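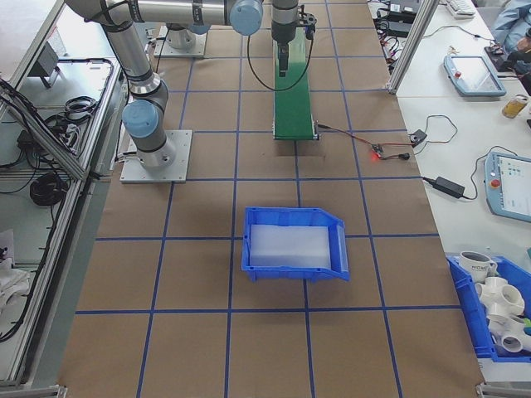
We drove out to the open day at Skerholm in June without much of a plan, and I am so glad we did, even with 26 miles of road work on the way! The building used to be a dairy (the drains are still in the floor), and now the sorting workshop has the whole back end of it. I could have stayed at the first bench all afternoon. The top is covered in brown paper and marked off in squares with blue tape, with a short green conveyor belt coming in from one side and a blue plastic bin sitting right in the middle of the grid. The bin has a sloped front lip and a white foam pad inside, and I stood there wondering if I could line my button drawers the same way - I have since bought the foam.

After that we followed the signs to the Trandach room, where they had old wooden crates stacked up to the windows, and then on to the packing hall. The tour took 40 minutes and ours ran over, mostly my fault for asking about tape. You can buy the blue kind at the front desk for 3 dollars a roll.

Lunch was soup and rye bread at the Bech café across the yard, and we ate it on the wall in the sun. Parking is free if you come in from the Fetholm side, but go early, as the lot was full by noon.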